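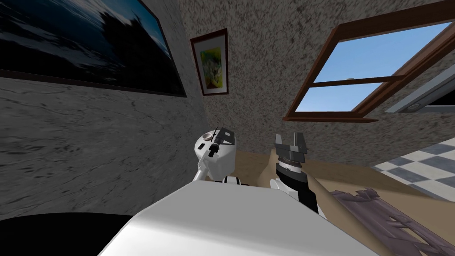
Wiltau is a two-armed robot cell that exists only on a server, which did not stop it from needing maintenance every week of the semester. Our project was to inherit it from the previous group, get both arms calibrated, and leave it in a condition the next group could use without swearing. The simulator underneath is Wuvley, the department's own, and the room around the robot came with it, seascape and checkered floor included. Most of this report concerns the right arm, the one with the black wrist and the thin band around it. When its gripper stands open with the two fingers making a squared notch, as it does in our rest pose, it looks like a machine ready for work. For the first month it was lying.

Project group: Annamalai Lab, second-year robotics
Report written by: Aslı Kahraman, for the group

1. What we were given

The handover consisted of a scene file, a robot description file, a folder called "final" and another called "final_use_this". They disagreed. The robot description in "final" had the right gripper's mount 2 millimeters farther along the wrist than the one in "final_use_this", and the startup script loaded the geometry from one and the collision shapes from the other. So the gripper we could see and the gripper the physics engine believed in were different grippers, slightly overlapping, like a badly printed comic.

We did not know this yet. What we knew was that the right arm refused to close fully on anything thin, and that it sometimes twitched when asked to do nothing at all. The left arm behaved. We spent a while comparing controller gains between the two sides, on the theory that somebody had tuned one arm and gone home. The gains were identical. We changed them anyway, made both arms worse, and changed them back.

2. Setting up the acceptance test

Our instructor wanted a number, so we wrote a test that produced one. One cycle goes like this:

Start from the rest pose, both arms raised in front of the body.
Open and close the gripper on each side.
Move each wrist to a fixed point over the work surface.
Return to rest and compare every joint with where it started.

A cycle is clean if all joints come back inside tolerance and the contact log stays empty on the way. We ran 200 cycles overnight. Of those, 91 were clean. The failures were nearly all on the right side, and nearly all of them were contact events between the gripper and its own wrist. The robot was bumping into itself, politely, many times a night.

I should say that the first version of this test reported every cycle clean. It was checking the commanded joint positions against the commanded joint positions. We were pleased with that result for most of an afternoon.

3. Finding the fault

The contact log names pairs of bodies, and the pair that kept coming up was the right gripper mount and the right wrist. Two parts that are bolted together should be on the ignore list for collisions, and they were, under their old names. The previous group had renamed the mount in the robot description and left the ignore list alone. The engine did not complain about a rule for a part that did not exist. It just followed the rules it could match, and pushed the gripper away from the wrist whenever the two shapes touched.

With the geometry in its correct place that might have gone unnoticed for years. With the collision shape offset, the two touched all the time, and that was the twitch.

The refusal to close was a separate fault, as we found out after announcing that we had fixed it. One finger had its travel limit written in centimeters in a file where everything else is in meters. Wuvley clamps values it finds unreasonable and writes a warning. The warning was in the log from the first launch – line 3, in fact, above a great deal of text we had agreed was harmless.

4. Repair

We deleted the "final" folder, after copying it somewhere we would not be tempted to open it. Then we rebuilt the right gripper from the mount outward: part names first, then the ignore list, then the offset, then the finger limits. After each change we relaunched the scene and looked at the rest pose before running anything. Looking is slow and unscientific and it caught two mistakes that the test would have needed a night to find, one of them being a gripper mounted backward.

We also added a check to the startup script. It compares every part name in the ignore list with the part names in the robot description, and stops with an error if one is missing. It took an hour to write. We had by then spent most of June on the problem it detects.

The room we left mostly alone. We wanted to clear the work surface for the test and then decided against it, as the Hikham group shares the scene and has its own arrangements. The purple-gray cloth to the right of the right arm stayed where it was, and so did the dark red arrow farther out. Our fixed points were chosen to stay well clear of both. The next group may want to try a grasp on the cloth. We wish them luck and have set aside no hours for it.
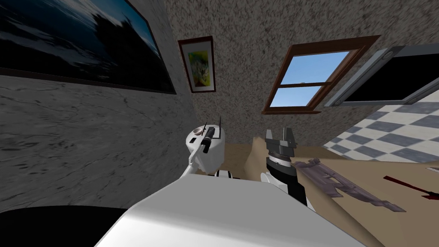 5. Results after repair

The same overnight test no longer logs any contact between the gripper mount and the wrist. Both grippers reach full open and full closed. The remaining unclean cycles come from the return move, where the right shoulder sometimes settles a hair outside tolerance before creeping in. Giving it a longer pause at the end makes this go away. Our instructor called that "moving the finish line", and we have recorded it as a known issue.

The left arm was never touched except during the gains episode, and still gives the best results of anything in the cell. We draw no conclusion about our skills from this.

6. Looking after the cell

For whoever takes over:

Read the log from the top on every launch. Warnings about clamped values are real. Warnings about textures can wait.

Keep one robot description file. If you need a second one, give it a name that says what is different about it, and never the word "final".

If you rename a part, run the name check before anything else. It will tell you which line to fix.

Relaunch the scene after editing finger limits. A reset does not reload them, though the button is placed to suggest that it does.

Save the joint positions of the rest pose along with the test results. We forgot once and had to repeat a night's run to find out which rest pose we had been returning to.

7. Left undone

We did not get to the second half of the original plan, in which the two arms hand an object to each other. The planning code is in the repository and it runs, in the sense that it starts. Masses for the gripper fingers are still the default values. The return-move pause is set in the test script and should be moved to the controller, where other people can find it and object to it.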